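Questions We Hear a Lot About Renting Table Linens

Grorcombe Linen Rental, Devudow 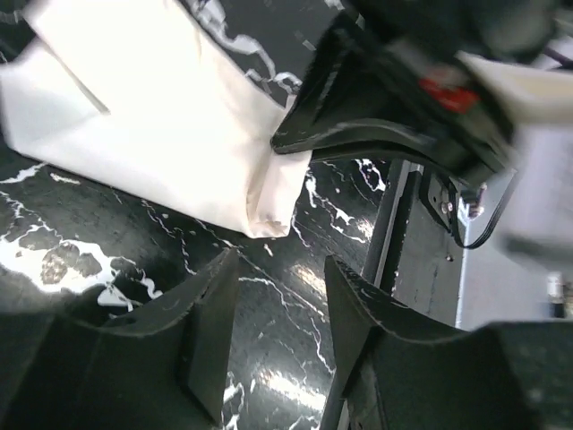

Most people who call us have never rented a tablecloth in their lives, so please don't feel shy about asking something that seems too basic. We put this page together from the questions that come up on the phone and over the counter, and we add to it when we get a new one. If yours isn't covered, call any time after 9 in the morning and somebody will pick up (let it ring, we may be at the back with our arms full).

What size cloth do I need?

Measure your table first, even if you think you know. Folding tables and banquet tables come in more sizes than you'd expect, and a lot of the ones sitting in people's garages were cut down or homemade. For a round table, take the distance straight across and add the drop twice, once for each side. The drop is how far the cloth hangs down. A 90 inch round on a table five feet across gives you a 15 inch drop, and that suits most dinners very nicely. If you want cloth all the way to the floor, go bigger, and tell us the height of the table too.

For small square tables, the kind people set out for cards or cake, our 52 inch square is the one that goes out the door most often. It also looks lovely laid at an angle over a longer cloth in another color, if you want a little something extra without spending much.

Do the cloths come ironed?

Yes, they're pressed, and then folded for the trip, so you will see fold lines when you open them up. On a heavier cotton those lines relax quite a bit overnight if you can lay the cloths out the evening before. If you can't, a hand steamer works well, held a few inches away and moved slowly. Please don't iron directly on the table! We have had a couple of very sad phone calls about that, and one of them was about a dining set that belonged to somebody's grandmother.

Cotton or polyester?

Oh, we could talk about this all afternoon. Cotton feels better under your hands and it drinks up a spill, and napkins really ought to be cotton if you're serving anything messy. Polyester holds its color, travels better and costs less. For an outdoor party I'd go with polyester for the tables and cotton for the napkins, and for a sit-down dinner indoors I'd use cotton all the way through if the budget lets you. We also carry a blend called Brosora that sits somewhere in the middle. It has a soft finish and it wrinkles less than you'd fear, though it only comes in white, ivory and a dusty blue.

My table has a nice top. Will a cloth slide around on it?

It can, especially on polished stone, glass or a high-gloss finish. Ask us for the felt underlay when you book. It goes underneath, it's cut to size, and it quiets the dishes down as well. Some people use a thin cotton blanket from home and that does the job fine, as long as it's smooth and doesn't hang lower than the cloth.

How far ahead should I book?

For a family party, two or three weeks is usually plenty. October is a different story. Between the weddings and the school fundraisers we run very low on white and ivory, so please call by the end of summer if you can. Once a fellow needed 880 napkins for a harvest supper and had left it until the same week, and we did manage it, but he went home with four shades of white and I don't think any of us slept much.

Is there a minimum order?

We ask for 12 pieces in total for delivery, and napkins count. If you're picking up yourself, there's no minimum at all, and you're welcome to rent one single cloth for one single table.

What if something gets stained?

It will! Food and candles and children all happen to tablecloths and we wash for a living. Ordinary stains are included in the price. Shake out the crumbs, put everything back in the bag, and please don't try to treat the spots yourself, because some of the sprays from the grocery store set a stain so hard that we can't shift it. Red wine is much easier for us if you've left it alone. Burns, tears and candle wax pressed deep into the weave are charged at replacement cost, and we'll always call you before we charge anything.

One more thing on this: damp cloths shouldn't sit in a closed plastic bag. Mildew starts sooner than you'd think. Hang them over a chair or a railing until they're dry and then bag them.

Do you deliver?

We deliver within Devudow and out as far as Kazemi, usually between 8 in the morning and noon. Someone needs to be there to sign. Farther out than that, give us a call and we'll see what the van is doing.

Can I come and look at colors first?

Please do. Colors on a screen are never quite right, and the greens are the worst of all. Bring a plate or an invitation to match against if you have one. Ask for A-yeong Noh, who has a wonderful eye and will happily pull out more cloths than you asked to see. We can lend you a set of swatches for a week, with a small deposit that you get back when the swatches come home.

Can I change my numbers after I've booked?

Up to five days before, yes, in either direction. After that we can generally add but we can't take away, as your order will have been pressed and bagged by then.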